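Purnumham Hall
Pre-Show Safety Inspection Checklist with Comments
Touring act: Hokia, with support from Akande
Production contractor: Tundevel
Inspection completed by: Thu Ông, Venue Safety Officer
Period: July, evening performances

This checklist is to be completed before doors open for each performance in the run. Items are marked Satisfactory, Satisfactory with comment, or Action required. An item marked Action required must be cleared and initialed by the inspecting officer before the public is admitted. Comments below relate to the first performance and carry forward to the second unless amended.

1. Stage and Risers

1.1 Stage deck level, joints closed, no raised edges.
Satisfactory with comment. One joint upstage left had opened during load-in and has been closed and taped. Please recheck after sound check, when the drum riser has been rolled into its final position.

1.2 Drum riser locked and braced.
Satisfactory.

1.3 Stage edge marked with white tape across the full width.
Action required. Tape was missing along the downstage right corner, where the lead vocalist for Hokia enters during the opening number. Replaced at 4:15 p.m. Cleared, T.Ô.

1.4 Steps to stage fitted with handrails on both sides.
Satisfactory with comment. The stage right steps belong to the venue and are in good order. The stage left steps were supplied by Tundevel and have a lower rail than ours. Performers and crew have been asked to use stage right during the changeover.

2. Overhead Rigging and Lighting

2.1 Load plan received and signed.
Satisfactory. The plan received matches the lighting rig as hung.

2.2 Secondary safety cables on all overhead fixtures.
Action required. Two fixtures on the front truss had cables attached to the yoke only. The truss was lowered and the cables were refitted. Cleared, T.Ô.

2.3 Follow spot positions guarded, operators briefed.
Satisfactory.

2.4 Strobe notice displayed at all public entrances.
Satisfactory with comment. The notice is posted at the main doors and the balcony stairs. The support act does not use strobe, but the notice should stay in place for the whole evening.

3. Technical Workroom and Bench Areas

3.1 Walkways clear, bench equipment stable, tools returned to storage when not in use.
Satisfactory with comment. Hand tools are to be put away before the house opens. Soldering is not permitted after that time. Spare connectors and fuses may remain out if they are kept in a tray. 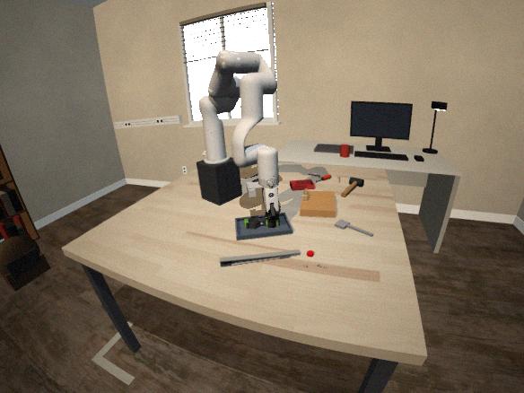 4. Electrical and Sound

4.1 Temporary power distribution locked and labeled.
Satisfactory with comment. Labels on the monitor desk supply were handwritten and hard to read in low light. Tundevel has agreed to supply printed labels for the second performance.

4.2 Cable runs covered where they cross public or crew routes.
Action required. The run from the mixing position to the stage crossed the center aisle without a ramp at the rear. A ramp was fitted at 5:30 p.m. Cleared, T.Ô.

4.3 Sound levels measured during full band sound check.
Satisfactory. Hokia played three songs at show level, including the new single. Readings at the mixing position and the front barrier were within the limit set in the hire agreement. Readings will be repeated in the second half of the set, when the backing tracks are louder.

4.4 Hearing protection available to staff and public.
Satisfactory with comment. Earplugs are stocked at both bars and at the coat check. Staff working in front of the stage must wear them throughout, including during the support set. One member of the barrier team had not collected a pair at the time of inspection and did so on request.

5. Special Effects

5.1 Haze machine fluid sheet on file, smoke detection arrangements confirmed.
Satisfactory. The front-of-house manager holds the isolation key and will restore normal detection once the hall is empty. The time of isolation and the time of restoration must both be entered in the log.

5.2 Confetti effect approved and test fired.
Satisfactory with comment. The effect is used once, at the end of the final song. The cannons were test fired without an audience, and no material reached the lighting fixtures. The front row fell inside the drop area — ushers have been told to sweep the aisle before the audience leaves by that route.

5.3 No open flame or pyrotechnics.
Satisfactory. None requested by either act.

6. Audience Areas

6.1 Exit doors unlocked, unobstructed and opening freely.
Action required. The exit beside the merchandise stand was partly blocked by shirt boxes. The boxes were moved to the cloakroom, and the stand has been shifted toward the box office. The merchandise seller has been told that stock may not be placed in front of this door at any point in the evening. Cleared, T.Ô.

6.2 Front barrier assembled and pinned.
Satisfactory.

6.3 Balcony seating checked.
Satisfactory with comment. All 144 balcony seats were checked. The seat at the end of row C has a loose arm and has been taken out of sale. Ticket office informed.

6.4 Accessible viewing platform clear, with a staff member assigned.
Satisfactory. The sightline to the stage was checked from seated height with the speaker stacks in place.

7. Backstage and Performer Areas

7.1 Dressing room corridors clear and lit.
Satisfactory with comment. Instrument cases belonging to Akande were standing in the corridor during the inspection. They are to be moved to the loading bay once the support set begins.

7.2 Visiting crew briefed on evacuation route and assembly point.
Satisfactory. The briefing took 20 minutes and was attended by both acts and the full Tundevel crew. The tour manager asked that the show stop signal be given over the monitor mix as well as by radio, and this was tested with the vocalists.

7.3 First aid room open, staffed and stocked.
Satisfactory.

8. Items Carried Forward to the Second Performance

Printed labels for the monitor desk supply (4.1).
Replacement or removal of the stage left steps (1.4).
Repair of the balcony seat arm, row C (6.3).
Recheck of the upstage left deck joint after the drum riser is moved (1.1).

Questions about this checklist should be directed to the Venue Safety Officer through the stage door office. A signed copy is kept at the stage door, and a second copy is given to the touring production manager before doors open.

Signed: Thu Ông
Doors approved to open: 7:00 p.m.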